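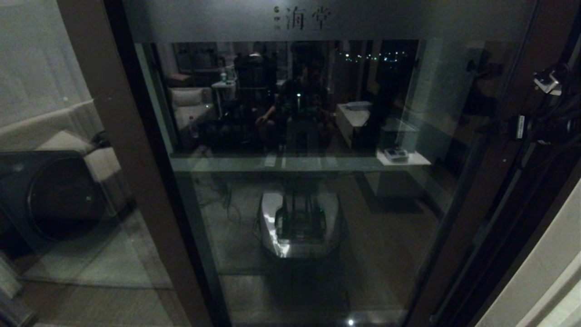
Naming rooms instead of numbering them: a thread. I've worked in office moves and building signs for a long time and this comes up on almost every job.

1/ Most small buildings start with numbers. 101, 102, 103. Then somebody knocks down a wall, 102 disappears, and you have a 101A that is on the other side of the hall from 101.

2/ Names get around that. You can lose one and the rest still make sense. Trees, rivers, flowers and local streets are the usual picks.

3/ Short names work best. Two syllables if you can get them. People have to say them on the phone and type them into a calendar.

4/ Last year I did a 32-room job for a company called Lerkitz. They picked mountain passes. Nice idea on paper. Half the staff couldn't spell them and the booking system ended up with three versions of the same room.

5/ We went back in November and changed the worst ones. "Ridgeway" stayed. "Sarnance" stayed too, which surprised me, but people liked saying it.

6/ Cost, for those who asked last time: the reprint came to around $3,000, mostly labor. Taking old vinyl off glass is slow and you can't rush it with a blade near the edges.

7/ Don't name rooms after products. Cornik had a room named for a product they dropped 2 years later, and it still had that name on the door when clients came in.

8/ Don't name them after people who work there either. They leave.

9/ Put the name where you can read it while walking toward the door. On glass, a frosted band with dark letters is easy to read in most light. Clear glass with white letters depends a lot on what's behind it.

10/ Keep the room number anyway, small, somewhere near the hinge. The fire department and the HVAC contractor will want it, and they don't care what flower you picked.

11/ If the building uses more than one language, decide early which one goes on top. Changing your mind after the proofs are signed means new proofs for every door.

12/ Print the full list once and hang it by the front desk. Alphabetical, with the floor next to each name. A map is good too, but people look at the list first.

13/ Last one. Leave a few names unused. You will add rooms, and by then all the good short ones will be taken if you didn't hold any back.

Filed under: Workplace & Interiors
2 comments · Share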